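Skidton toy library returns to its building blocks

Large plastic bricks remain among the most requested items at the Wandcombe and Skidton Toy Library, the service's manager said in an interview for this newsletter. "Families ask for them before anything else," she said. 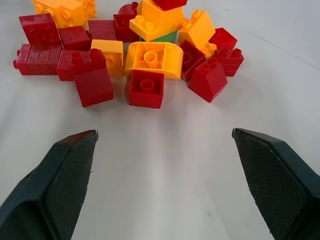
Membership stood at 84 households in May and has since risen to 100. Sets may be kept for three weeks - longer on request. "We ask only that the pieces come back together," the manager added. "Red and yellow are the colours children bring to us first."

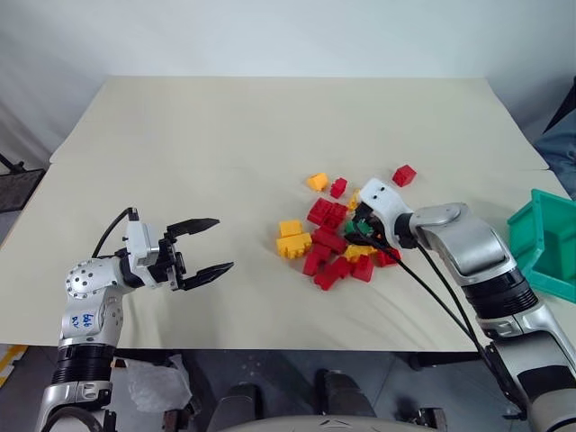 Red, yellow and green building blocks on a covered table.

Loans are free to members.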